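Ticket 635 - Left gripper width reads closed too early, shirt folding task
Site: Losau
Opened by: Junaid Shaikh
Assigned to: Njoroge Lukumay
Status: monitoring

Reported 2nd April. In 14 of 48 shirt demonstrations the left width value drops to zero before the fingers meet. Amura then marks the grasp as empty and rejects the take. The right gripper logs normally.

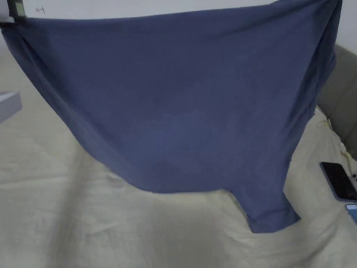 Blue T-shirt held up over the bed, head view.

NL: Swapped the left and right data cables. Fault stayed with the left unit, so the cable and the port are ruled out. Restarted Amura, no change.

JS: Same result with a towel. It is worse on thin cloth.
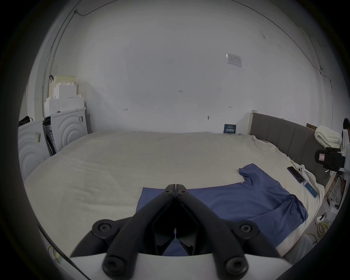
Width calibration on the left unit dates from February, before the fingertips were changed at Bollville. The new tips are 17 mm longer and the zero point was never taken again. Please redo it with the fingers fully shut and nothing between them. Use the T-shirt laid flat on the duvet as the test item afterwards, sleeve first, then hem. Keep the same start position for each take - Shirima compares the tracks and will flag any drift.

JS: Zero point redone. First attempt failed because the config file was read-only. Changed the permission and ran it again, value saved.

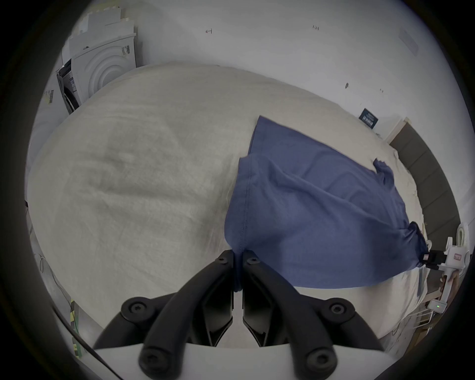 Repeated the short set with the new value. No early closes logged, and Amura accepted every take. The old rejected takes cannot be repaired from the log and should be recorded again.

NL: Agreed. Leave the ticket open until the full set is in. Calibration step added to the tip change sheet.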